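Bench tips: teaching the arm kitchen jobs by hand

Notes off the whiteboard, typed up fast. Add yours at the bottom. Y. Holroyd

Before you start
Wipe the pads on the fingers. Crumbs and flour make everything slide.
Dark top, light props. Pale wood shows up great on the wrist view, dark green much less so.
Same pair of hands for a whole batch. Máté pulls left, Kamrul goes straight down, and mixing them gave us 18 demos that went in the trash.

Leading it by hand
Hold the wrist, not the fingers. Slow is fine, stopping is not. If you have to think, think before you hit record.
Go in a bit above the handles, then drop. Tall handle first, short one after. Coming in low knocks the cup and then your chasing it across the table.

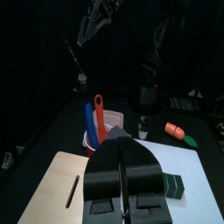
Utensil cup past the fingertips, red spatula handle standing taller than the blue one.

Spatulas with a hole in the handle: grab below the hole. Fingers close on the hole and it twists.
Don't put the handles back the same way every time. Turn the cup a quarter between takes. The Danham batch was 314 takes with the handles all leaning one way and the arm learned exactly that, nothing else.

By remote
Lag makes you oversteer. Move, wait, move.
Use the wrist view for the last couple inches, the room view for everything before. Emmett tapes a card over the wrist screen till he needs it, works good.
Open wide before you come down over a cup. Wider than feels right. Then even up the gap on both sides before you close.

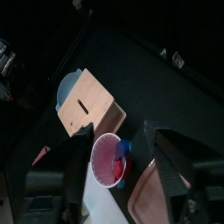

Fingers spread, cup in the gap between them.

Cutting boards: the slot is your friend. One finger through, one outside, lift, dont drag. If the board is sitting on a bowl rim it will rock, so pick from the high side.
Soft plastic cups, close till it touches and quit. Squeezing does nothing for you.

After
Delete bad takes right away. You will not remember which ones later.
Write down what you moved. "Reset table" tells me nothing.
Save to the Ceren folder, not the desktop!! Habibur found 310 files on there in June.
Pads are in the second drawer, and theres spare tape under them.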